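Ticket 60: Wandverkleidung, Ablage und Stofftiere in der Nische
Produkt: Dikance Wandpaneel, Muster Blütenmedaillon
Status: offen, Priorität niedrig (Einspruch läuft)
Bearbeiter: Béla Szilágyi

Meldung
Kundin hat die Nische auf drei Seiten mit Paneelen verkleidet und beklagt vier Dinge: Die linke Platte wirft eine Welle. Die Ablage an der Querstange rutscht. Das Drahtkörbchen links dreht sich weg, sobald man etwas hineinlegt. Und der Teddy kippt. Letzteres fällt streng genommen nicht unter Wandverkleidung, steht aber in der Meldung an erster Stelle und in Großbuchstaben.

Donnerstag, 9:20
Rückfrage, womit die Paneele befestigt sind. Antwort: »Mit dem Klebeband, das da war.« Es war Stito, doppelseitig, für Teppichkanten. Hält auf Teppichkanten sicher hervorragend.

9:45
Empfehlung: linkes Paneel abnehmen, Klebereste mit Spiritus entfernen, erst an einer Ecke testen. Danach mit Montagestreifen neu setzen, von der hinteren Ecke nach vorn. Abstand der Streifen 60 cm. Kundin fragt, ob 66 auch gehen, dann käme sie mit einer Packung hin. Ja, gehen.

10:30
Das Muster. Kundin wünscht, dass die Blüten an der Ecke aufeinandertreffen. Tun sie bei diesem Dekor nicht, weil die Medaillons verschieden groß und großzügig über die Fläche gestreut sind. Man kann die Platte verschieben, bis man Kopfschmerzen bekommt, eine halbe Blüte bleibt immer irgendwo übrig. Als Eigenschaft des Dekors vermerkt. Kundin vermerkt das als Mangel.

11:10
Ablage. Das geschlitzte Metallteil von Jibrin hängt an durchsichtigen Kunststoffhaken. Die sind glatt, die Stange ist auch glatt, der Rest ist Physik. Je einen Streifen dünnes Moosgummi zwischen Haken und Stange legen. Bis zum nächsten Tag nichts draufstellen. Auch kein kleines Glas. Ja, auch nicht das mit den Knöpfen.

11:40
Drahtkorb. Ein einzelner Kabelbinder ist ein Scharnier. Zweiten Binder an der unteren Strebe setzen, Enden bündig abschneiden.

13:15
Teddy. Kollege Buvico-Hotline (Plüsch) fühlt sich nicht zuständig und hat den Fall nach eingehender Prüfung von 3 Minuten zurückgegeben. Vorschlag von hier: mit dem Rücken an die Wand, Gewicht nach hinten, Beine auseinander. Die beiden Puppen mit den gelben Brillen bleiben daneben in der Ecke. Kundin legt Wert darauf, dass sie zusammensitzen. Dass die vordere sich nach vorn neigt, gilt laut Kundin als Charakter und ist nicht zu beheben.

14:50
Kundin fragt, ob man den Teddy an der Schnur um seinen Hals aufhängen könne. Abgeraten, in aller Form.

Offen
Foto nach dem Neukleben nachreichen. Blütenmatte auf dem Boden bitte glattziehen, bevor jemand eine fünfte Reklamation daraus macht. Ticket bleibt bis zur Rückmeldung auf Wiedervorlage im September.
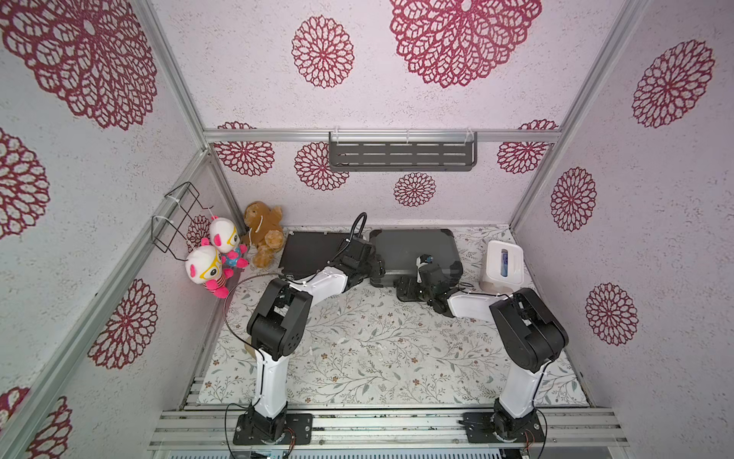

Seite zuletzt geändert: Donnerstag, 16:05 Uhr, B. Szilágyi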